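Feb 1, 2019

Revised Practice for Laundry and Bedding in the Upstairs Rooms

During January I undertook a review of how clean laundry is handled in this household. The previous arrangement had been in place since the move to the Davis house and consisted of one basket, one chair and a general intention to fold things in the evening. It was no longer adequate. The chair held clothing on most days of the month, and two fitted sheets that I believed lost were recovered from beneath it.

The principal change concerns where folding takes place. I had previously folded at the kitchen table, which required the table to be cleared, wiped and dried beforehand and surrendered again by dinner. I now fold at floor level, on a low mattress with a plain sheet spread over it. Savita Khurana recommended this when she stayed with us, having done the same in a small apartment for several years. I was doubtful, and I record here that she was right. A wide, soft surface allows a shirt to be laid out fully, with both sleeves extended, and garments do not slide off it as they do from a polished table.

The second change concerns order. Items are now folded by type, beginning with the largest. Bedding is done first, while there is still room for it. Towels follow, then trousers, then shirts. Socks are left until last and are paired directly into the drawer. I tried the reverse order for one week and found that the small piles had to be moved each time a duvet cover was opened out.

Dark clothing requires a separate note. Navy and black garments collect lint from nearly everything, and I no longer fold them alongside new towels. They are shaken once, turned right side out, and placed on the sheet by themselves. Jurgita Avotiņš has written to me to say that she folds dark shirts inside out to protect the color. I have not adopted this, as I would then have to turn them again in the morning, but readers with more patience may wish to consider it.

For storage I purchased a set of shallow bins from Anditeck. They are satisfactory. The lids fit tightly, perhaps too tightly, and the labels supplied with them did not adhere well. I have replaced these with masking tape.

One rule has proved difficult to enforce, namely that nothing other than laundry is to be put down on the folding sheet.
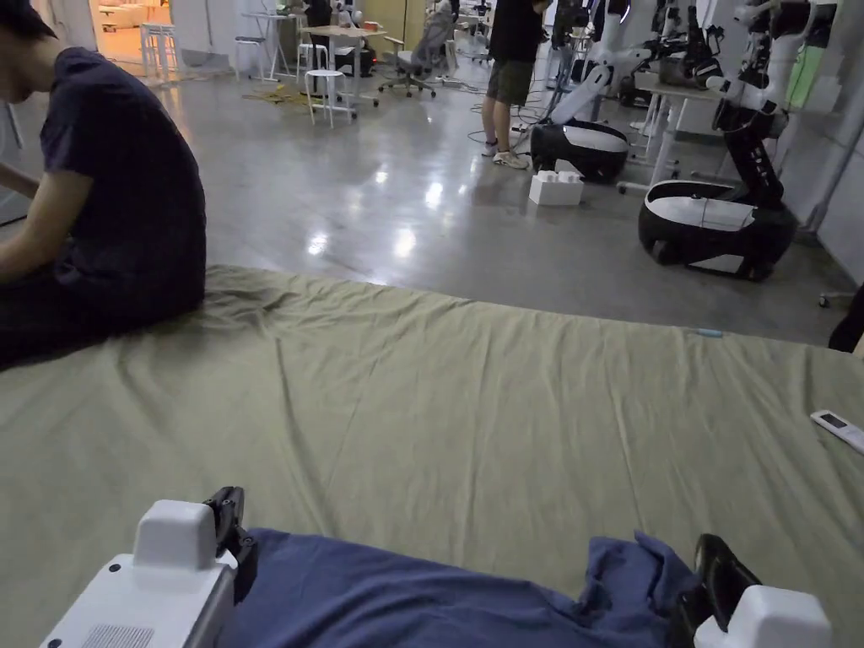

Small articles disappear very easily into loose fabric. A remote control is simple enough to find if it is left near the edge, but a pen or a hair clip can be gathered up with a pillowcase and remain in the linen closet until the bed is next changed. I now run a flat hand across the sheet before lifting anything from it, and I ask others to do the same.

The sheet itself is washed every two weeks with the ordinary bedding. I do not iron it. Creases make no difference to the work, and it is wrinkled again as soon as anyone sits down.

The question of the winter blankets remains open. They are too large for the bins and too heavy for the upper shelf, and at present they are stored at the foot of the guest bed. I intend to measure the space under the stairs before buying anything further.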